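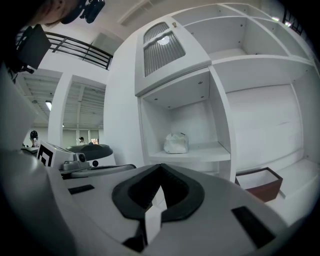

## 4. Setting the Clock on Your Stedlow Dehumidifier

The Stedlow does not know what time it is and will assume midnight until told otherwise.

1. Plug the unit in and wait for the beep. There is a second beep. Wait for that too.
2. Hold **SET** until the hours blink.
3. Press **+** to reach the right hour. There is no minus button. If you overshoot, enjoy the trip back around.
4. Press **SET** again and do the minutes.
5. Choose a target humidity. The factory picks 55%, a fine number for most basements.

> **Note:** Above 62% the fan barely runs, and you own a small table.

> **Caution:** Empty the tank before moving the unit. Full, it weighs nearly 94 pounds, and the wheels are mostly a gesture.

If the display reads **E4**, unplug it and start over at step 1.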